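How to trim your demos before you train on them
7/31/20
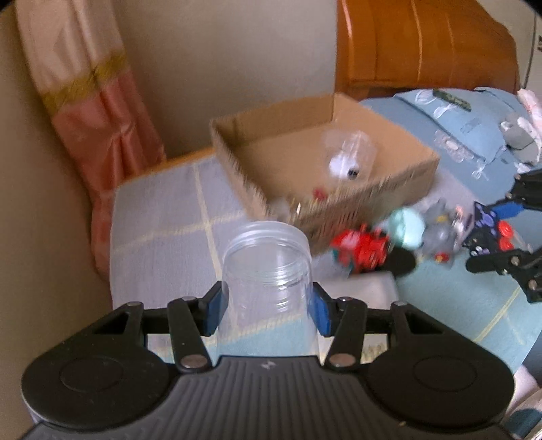

One reader of my last post, Boychuk, wrote in to ask why I bother trimming at all, when the policy should learn to ignore the boring bits by itself. I thought so too, for a long while! Then I ran the Virnard baseline on untrimmed grasping demos and it spent most of its life hovering over the jar, doing nothing (very calmly, I'll give it that).

So, trimming. You need your recordings, the gripper width for every time step, and a bit of patience.

First, plot the gripper width for one demo. You're looking for the spot where the fingers start to close and the spot where the line goes flat, meaning the pads are pushing on something. Clear plastic is a pain to judge by eye, so trust the plot over the video.

Next, mark the start of the reach and cut everything more than 3 seconds ahead of it. I tried 5 and the hovering came back.

Then do the same at the other end, but be gentle! Keep the release and a little of the move away, or your policy will put things down and just hang on to them.

Last, play back a handful at double speed. I threw out three of my 79 that way, all of them with a cut in the middle of a grasp.

Retrain with the same seed and the same settings, so you're only comparing the trimming. Mine took roughly a night on the old Surkudthorpe machine. I'll post the curves once the second run is done.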